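## Primer uso de la tetera Olteo Lita: preparación de infusiones de hierbas

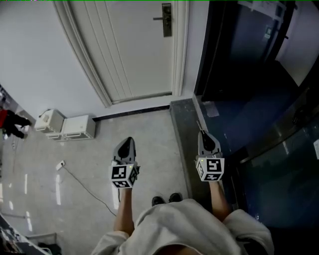
Graltville, noviembre

Antes de nada, gracias por haber traído una Lita a casa. Sabemos que con un aparato nuevo apetece enchufar y probar enseguida (a nosotros nos pasa lo mismo), pero le pedimos que dedique un rato tranquilo a esta sección, porque la primera infusión sale mucho mejor cuando la tetera está bien enjuagada y uno ya sabe para qué sirve cada botón. Las instrucciones valen para la Lita con filtro de malla fina y también para la que se entrega con el filtro ancho Koval, pensado para flores enteras, cáscaras y raíces troceadas.

### Antes de empezar

Compruebe que dentro de la caja están la jarra, la base con su cable, la tapa, el filtro y la cucharita medidora. La cucharita suele ir metida dentro del filtro, envuelta en papel, así que mire bien antes de tirar nada.

Coloque la base sobre una superficie lisa y seca, con el cable recogido por detrás. La Lita consume 2.000 vatios mientras calienta; conéctela directamente a un enchufe de pared con toma de tierra y no a una regleta que comparta con el horno o la tostadora.

> **Precaución.** No sumerja la base en agua ni la limpie con un paño empapado. Si se derrama líquido sobre ella, desenchúfela, séquela y déjela boca abajo hasta el día siguiente.

### Enjuague inicial

1. Retire el filtro y lávelo a mano con agua templada y una gota de jabón suave. Aclárelo bien, que el jabón se queda en la malla con una facilidad asombrosa y luego se nota en la manzanilla.
2. Llene la jarra con agua fría hasta la marca superior.
3. Cierre la tapa, ponga la jarra sobre la base y pulse **Hervir**.
4. Cuando se apague el piloto, espere unos minutos y vacíe la jarra en el fregadero.
5. Repita los pasos 2 a 4, de modo que complete 2 hervores antes de preparar nada que vaya a beber.

*Nota.* Un ligero olor a nuevo en el primer hervor es normal. Si persiste después del segundo, hierva agua con una rodaja de limón y vuelva a enjuagar.

### Su primera infusión

1. Vierta en la jarra la cantidad de agua que desee, siempre entre la marca mínima y la máxima.
2. Ponga las hierbas en el filtro. Como punto de partida le sugerimos 2 cucharitas medidoras rasas por taza grande; con menta seca o hierbaluisa quizá le sobre un poco, y con hinojo o anís en grano puede que quiera añadir algo más. Aquí manda el paladar.
3. Deje el filtro **fuera** de la jarra por ahora. Las hojas no deben hervir con el agua.
4. Elija el programa:
 - **Hojas y flores:** manzanilla, tila, melisa, menta, hierbaluisa.
 - **Semillas y raíces:** hinojo, anís, jengibre, regaliz.
 - **Té verde:** calienta sin llegar a hervir, para que no amargue.
5. Al oír el primer aviso, abra la tapa, encaje el filtro con un pequeño giro hacia la derecha y vuelva a cerrar. Notará un clic.
6. El segundo aviso indica que ha terminado el reposo. Saque el filtro y déjelo escurrir en un platito.
7. Sirva despacio, sujetando el asa con firmeza.

> **Precaución.** El vapor sale por la parte delantera de la tapa. Abra siempre desde el asa, con la cara y las manos apartadas, y mantenga la tetera lejos de los niños.

Si le gusta endulzar, hágalo en la taza. La miel y el azúcar dentro de la jarra se pegan al fondo, se tuestan en el siguiente uso y cuestan lo suyo de quitar (hablamos por experiencia, y todavía nos acordamos del estropajo).

### Ajustar el tiempo de reposo

Cada programa trae un tiempo recomendado, pero puede cambiarlo cuando quiera:

1. Con la jarra en la base, mantenga pulsado **Reposo** hasta que parpadee la pantalla.
2. Use **+** y **–** para alargarlo o acortarlo minuto a minuto.
3. Suelte los botones y espere a que la pantalla deje de parpadear. La Lita recordará el nuevo tiempo para ese programa, aunque la desenchufe.

Le aconsejamos cambiar una sola cosa cada vez, el tiempo o la cantidad de hierba, y apuntarlo en el paquete. Para volver a los valores de fábrica, pulse a la vez **Reposo** y **Hervir**.

### Si algo no va como debería

- **La pantalla no se enciende.** Levante la jarra, seque el contacto inferior y vuelva a colocarla.
- **El filtro no encaja.** Revise que no haya hojas en la ranura. El filtro Koval lleva una pestaña que debe quedar mirando al asa.
- **La infusión sale turbia.** Suele ser polvillo de la propia hierba; sacuda un poco el filtro antes de usarlo.
- **Aparecen manchas blancas en el fondo.** Es cal. Siga los pasos de la sección «Descalcificación».

Si necesita un recambio, indique la referencia 2383 para el filtro de malla fina. La del filtro Koval viene grabada en su borde, junto a la pestaña.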